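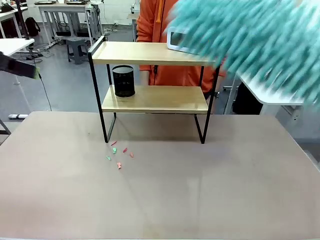

## Grutach: where the two-arm build has got to

20 Dec 2022

The Grutach bench at the Wodport workshop has been in use most evenings since September, and several members have asked what it is for. It's a pair of robot arms that we are trying to teach to clear and dust a desk. The arms themselves have been finished for a while. Nearly all the time now goes on the table, the things we put on it and the recordings we make there.

For those who missed the earlier items, the arms are built from a kit design with our own changes. The printed parts came off the two machines by the window. The motors and the control boards came from Barros, who were slow with the first order and quick with the second. Left and right are mirror images apart from the wrist bracket, where we ran out of the matching screws and drilled the left one for a larger size. If you are working on the left arm, the screws are in the tin with the tape on the lid. Please don't put them back in the general drawer.

### The desk task

We started with stacking blocks, as most people do, and got bored of it. A desk is harder. The set-up at present is a small two-tier desktop shelf, wood boards on a black metal frame, with a wire mesh pencil cup on the lower board. Little scraps of coloured paper go on the table in front of it as litter. The job is to pick up the scraps, dust the shelf and leave the pencil cup standing.

The duster is a teal chenille one with fluffy fingers. We tried a flat cloth first, folded over a block, but it bunched up against the legs of the shelf and the arm then pushed the whole unit backwards. The chenille head gives way when it meets something, so a bad path does less harm. Its drawback is that it hides whatever is behind it from the camera, and it does so at the very moment the arm most needs to see. A second camera lower down would help. There is a bracket half printed for one.

Paper scraps are a nuisance to grip. They lie flat on the table and the fingers close above them. Green tips on the fingers have helped, because they show up well against the black of the gripper and we can see in the recordings exactly where the point of contact should be. Tearing the scraps unevenly works better than cutting them with scissors. A torn piece usually has one corner sitting up a little, and that is the corner to go for. Pale colours are harder for the software to find on our tabletop than red ones, and the pale green is the worst of the lot. We have kept it in for that reason.

### Recordings

We have over 300 recordings of the desk task so far. Of those, 80 were made before the camera mount was moved and can't be mixed with the rest. They are kept in their own folder and are useful for testing the playback script, so don't delete them.

Each session follows the same order:

1. Set the shelf down inside the pencil marks on the table.
2. Put the cup on the lower board.
3. Drop the paper scraps from hand height and leave them where they land.
4. Start the recording, then do the task.
5. Write one line in the log, including the failures.

Step 3 causes the most trouble. It is very tempting to tidy the scraps into easy places, and several of the early recordings have them in a neat row. Software trained on neat rows only copes with neat rows. Let them fall. If one goes off the table, leave it on the floor until the end and carry on with the rest.

Please do write down the failures. A recording in which the cup goes over is worth keeping as long as it is labelled, and the unlabelled ones have cost us two evenings of watching playback to find out what went wrong in each.

We should also agree on how long a session lasts. After 20 recordings most of us get careless and begin to rush the dusting, and it shows. The wrist moves too fast, the duster becomes a smear in the video and the software learns very little from it. A break at that point is better than pressing on. Slower sweeps along the upper board, front edge to back, have given the cleanest results.

### Cables

The gripper cable is the weak point of the build. It hangs in a loop near the end of the arm, and the loop has to be long enough for the wrist to turn but short enough not to catch on anything. We have had it snag on the corner of the shelf. A coiled cable pulled the wrist off its line, and clipping the cable to the forearm made it too tight at full reach. The present answer is a plain thin cable with some slack in it and a check before each session. Anyone who has routed cables on something that moves is welcome to come and have a look.

Floor cables are a separate matter. There are too many of them between the desks at that end of the room. We have bought cable cover in a 6 metre length and it will go down early in the new year. Until then, walk round the back of the bench slowly, and keep bags well under the desks.

### Safety

The arms are not strong, but they can pinch. The stop button is on the front right corner of the control box and cuts power to both arms. When power goes off the arms drop, so keep your hands out from under them. Anyone standing at the bench should know where the button is before the arms are switched on. Long hood cords should be tucked in if you are leaning over the table.

The Zudton group, who run a similar pair of arms, fit a soft bumper to each elbow. We have asked them for the file. Theirs is drawn for a slightly thicker forearm than ours, so it will need scaling and probably a second go at the clip.

### Results up to now

Picking up the red scraps goes well when they lie apart from each other. When two overlap, the gripper usually takes both or neither. Dusting the upper board by software alone has been tried on a handful of evenings. It covers the middle of the board and misses the back corner next to the rail, where we suspect most real desks collect their dust. The lower board has not been tried without a person guiding the arms. There is not much clearance between the two boards and the duster head is bulky, so the arm has to come in from the front with the wrist turned flat. One of us can do it by hand control with some patience. The rest of us knock the cup.

We have talked about leaving the lower board out and reporting the upper one as the whole job. The feeling on the bench is against that. A narrower duster head might be the simplest fix, and if anyone has one at home that they can spare, bring it in.

### What is needed

- A narrower chenille or microfibre head that fits a flat plastic holder.
- Coloured paper, any weight. Thin sheets are particularly wanted.
- Help with the labelling. It can be done at home on an ordinary laptop and needs no knowledge of robots. The instructions are two pages long and are pinned up next to the log.
- Someone who can solder fine connectors and has a steady hand. There are four to redo on the right arm.

The bench will be switched off over the holiday and the arms put in their rest position with the covers on. If you want to use the table for something else during that time, you can, but mark where the camera mount stands before you shift it. It took an afternoon to line up again last time. Spare motors are in the Barros box under the bench.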